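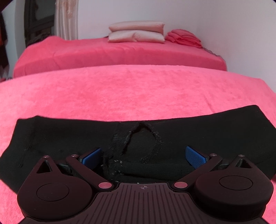
Behrouz Jalali asks whether a guest who has booked one bed in a twin room may be joined by a second person on arrival. The second bed may be used provided that the additional guest is registered at reception before 22:00 and the twin rate is paid for the whole stay.

Estolley Residence: Frequently Asked Questions

Bookings and payment

How do I reserve a room?
Reservations are made through the Keseo booking page or in writing to the Accommodation Office. Telephone enquiries are welcome, but a room is held only once a written request has been received.

Is a deposit required?
A deposit of £75 is payable for each room at the time of booking. It is returned to the card used for payment within ten working days of departure, less any charges for damage or missing keys.

Can I book for a group?
Groups should apply to the Accommodation Office at least six weeks ahead. The residence has 200 beds across two buildings, Jivside and Fiadzo, and we cannot guarantee that a large party will be placed in the same one.

What happens if I cancel?
Cancellations received more than 14 days before arrival are refunded in full. After that date the deposit is retained. Group bookings are subject to separate terms, which are sent with the confirmation letter.

Your room

What is provided?
Bed linen and one bath towel per person are included. Linen is changed weekly – guests staying fewer than seven nights may exchange towels at reception. Please bring your own toiletries.

Are cooking facilities available?
Each floor of Jivside has a shared kitchen. Fiadzo has no kitchens, although guests staying there may use the ground floor kitchen in Jivside until 21:30. Food must be labelled with a name and room number.

May I use my own electrical equipment?
Small items such as chargers and hairdryers are permitted. Portable heaters, rice cookers and any appliance rated above 1000 watts are not allowed in bedrooms. Irons may be borrowed from reception.

Is there a laundry?
Yes, in the basement of Fiadzo. The machines accept cards only. The last wash should be started by 20:30.

Arrival and departure

When may I arrive?
Rooms are ready from 15:00. Luggage may be left at reception from 09:00 on the day of arrival. Guests expecting to arrive after 22:00 must request a door code in advance.

When must I leave?
Rooms must be vacated by 10:00. Late departure is not available in September, when both buildings are prepared for the new academic year.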